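Equipment news: what we asked for, and what comes next

The equipment request for the coming year went in on 25 Oct 2023, and several people have asked what was in it and why the robot arm was left out. The short answer is that we can't plan for an arm properly until we know how much work the hand-held grippers can carry. The longer answer follows.

We have been using hand-held grippers at the Halby bench since the spring. An operator holds one in each hand and does the job the way a robot with two arms would have to do it, with only the fingertips touching the parts. The recordings go to the software group, who use them for training. The grippers are cheap to build and cheap to fix, and most of the first set came off our own printer. 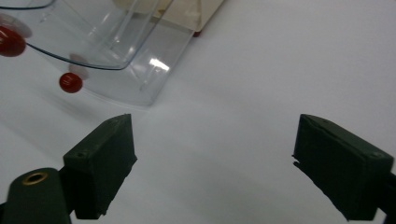

Printed parts are where most of our small spending goes. Fingers wear, edges get rough, and threaded inserts work loose after enough hours. Last year we treated all of this as shop supplies and charged it to whichever project had money left, so we had no clear idea what a gripper costs to keep running. From January it gets its own line. The line is set at 400 dollars and covers filament, inserts, screws and replacement cables. If you print a finger, write it on the sheet by the printer, including the ones that fail.

The larger item is a second pair of grippers. We had two quotes. Tetent offered a finished pair, assembled and tested, for 3877 dollars, with shipping included. Povero offered a kit for 1503 dollars that we would put together ourselves. The kit looks like the better buy until you add the labor. Normand Friesen built the first pair and kept his hours, and he put the time for another at almost 3 weeks, counting reprints and the calibration that had to be done twice. That is time he would not spend on the bench.

We asked for the Tetent pair. The request also says that we would accept the Povero kit if the money is short, on the condition that the build is scheduled as work and not fitted in on Friday afternoons. Spare fingers for the two designs are not interchangeable, so whichever one we get, please don't mix the bins.

Cables were left out of last year's budget completely. Both grippers are wired, and the wires have to go somewhere while the operator is moving. We have been borrowing extension leads from the Sandhu room, and they want them back. The new request has a small amount for proper lengths, plus clips and floor covers. Wireless was looked at and put off. It would mean batteries, chargers and one more thing to check before each session, and the savings on cable would not come close to paying for it.

The work itself is mostly small household tasks – opening and closing drawers, picking things up, putting them into containers. These objects don't cost much, but they do need to be bought on purpose. If a knob or a ball goes missing in the middle of a series and the replacement is a different size, the software group has to be told and the recordings have to be sorted again. We are asking for duplicates of every object in regular use, bought at the same time from the same supplier. 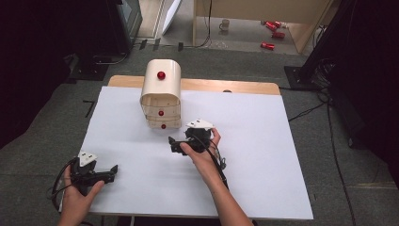
Bench space is the other limit. One station can serve one operator at a time, and setting up for a different task uses up a good part of the morning. A second pair of grippers will not help much if it has to wait for the same table. The request includes a plain work table and a second set of stands. We did not ask for new shelving. There is room on what we have if the old packing material goes, and we would like that done before the end of the year.

As for the arm, it stays on the list for the year after. An arm brings costs that don't show up on the quote: a guarded area, a service contract, training, and probably electrical work on that side of the building. We would sooner have those figures in hand than guess at them. Normand is collecting them now. If you have bought or installed an arm at a previous job, he would like to see what you paid beyond the sticker price, even if the numbers are old.

We expect an answer on the request in January. Until then, nothing on the list should be ordered, including the small items. If something breaks and stops the work, talk to Normand first and he will find a way to cover it from this year's supplies.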